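Game corner: cartoon faces on the table

So, games night at Florkcombe hall got a new arrival this month and I have to tell you about it. Satish Ramasamy picked up a face-guessing game at the Furley flea market, the cartoon kind, and I've been hogging it ever since (sorry, Satish!). I played this as a kid with the plain old people faces, all mustaches and glasses, and I like this version so much better.

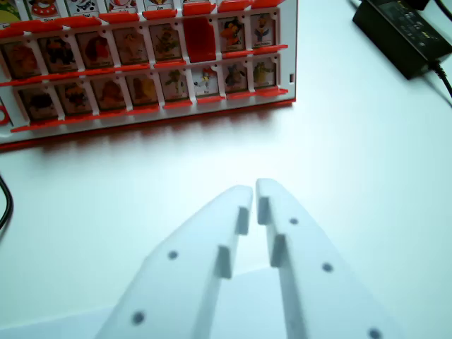
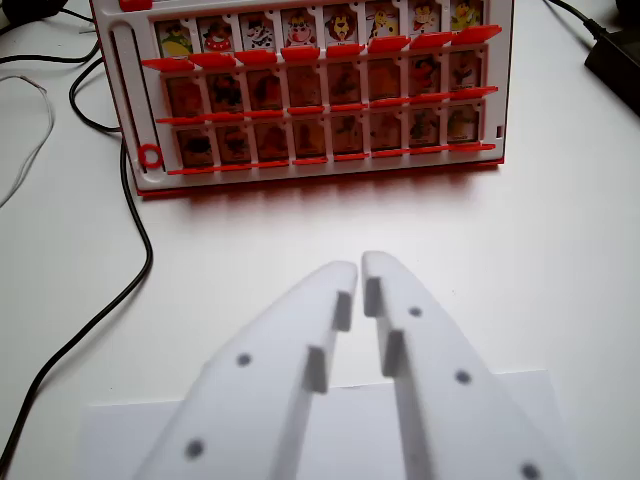
The red and white board on our white table, full of cartoon characters.

The trouble is that "does he have a hat?" only gets you so far with cartoons. You end up asking the strangest things. Is it an animal? Would it bite me? Sowmya Chacko asked me if mine looked like it could sing, and we argued for ages over whether a duck counts – I said yes, she said absolutely not, and then she won anyway.

House rules so far: yes or no answers only, no peeking, and you can't ask for the first letter of the name. The little name labels are tiny, so bring your reading glasses if you need them!

We're playing again on 5 March 2022, doors open at 7:00, and there'll be lemon cake from Lo Presti if I don't eat it on the way over. If anybody has a second board hiding in a closet, please bring it along, as the line for this one is getting silly.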